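4.3 The bedding station

The open day ran from ten until four in December, and the bedding station was the last stop on the tour. By then most visitors had already watched the Clurix arm sort cutlery at the Oltton site and had formed opinions about the future of work. We had hoped a bed would be restful. It drew the longest queue of the day, mostly people who wanted to tell us how they make theirs.

The task given to visitors was modest: take hold of a cushion with the hand-held gripper, lift it clear of the blanket and set it down nearer the pillows. Each visitor was allowed 2 attempts. A total of 102 people took part, the youngest of whom declined to give the tool back. Operators received a single spoken instruction ("squeeze, then lift") and no practice, on the grounds that practice would have spoiled our data and doubled the queue.

We had prepared the Skeston block set for this station and left it in its crate. Rigid blocks flatter a gripper. Soft furnishings don't, and a patterned cushion on a patterned blanket is unkind to the vision side as well, with leaves and flowers competing for attention in every direction. Figure 3 gives an idea of the difficulty.

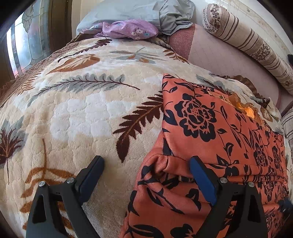
Figure 3. Gripper fingers at the near end of the orange cushion. The blue pad presses into the cover while the navy pad rests on the blanket.

The finger positions in Figure 3 matter for the discussion in Section 5. A pad bearing on the blanket can gather up bedding along with the cushion, and our scoring sheet had no box for this. We added one in pencil during the lunch break and labelled it "bonus blanket". The label survived into the spreadsheet and, despite the efforts of one co-author, into the analysis code.

Scoring was done by eye from behind a rope. A lift counted if the cushion left the blanket and came down on the bed; the floor did not count, although several visitors argued the point with some flair. The Magyar logging software was set to keep 2000 samples of finger position per attempt, later raised to 3000 when it became clear that members of the public like to think things over before committing to a cushion.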